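Repair night, Mellton. Doors at six, queue by half past five. Toasters, lamps, a hair dryer wrapped in a towel. Nobody leaves early.

Ohemaa Asante started it in January with a borrowed hall key and a folding table. Twelve people came. Now it's a whole thing, with a sister night over in Pindomell and a waiting list for anything with a motor in it.

The rules are short. You sit with your own stuff. You hold the flashlight. If it can't be fixed you take it home again, or pay $2 for the scrap bin. Gil-soo Yoo does lamps and won't do anything else, don't ask. Sewing machines go to Akua Alhassan, who has 524 spare bobbins and a strong opinion on every one.

Computers are slow going. People bring them in for the photos stuck inside, mostly. Wedding pictures, tax stuff, a half-written novel. Old office desktops are the easy ones to love: big case, room for your hands, parts you can still find secondhand.

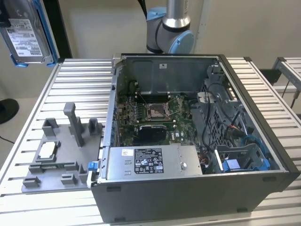 Side panel off, processor socket empty, lever up.

Yaneth Chambi keeps the log. 2609 items since opening, all in pencil, and she can tell you which ones came back. Kettles come back. Radios hardly ever do. "People want to hear it's not thier fault," she says. "Usually it's a fuse."

Money's tight. The hall in Inskip wanted rent up front so that plan is on hold. Theophilus Kyei has been asking shops around Zemside for solder and screws, gets a yes maybe one time in four. He keeps at it. Also needed: a second kettle, one that works, and somebody who understands zippers.

Coats are the next big thing, Asante reckons. Broken zips, torn linings, pockets you loose your keys through. Bring pins.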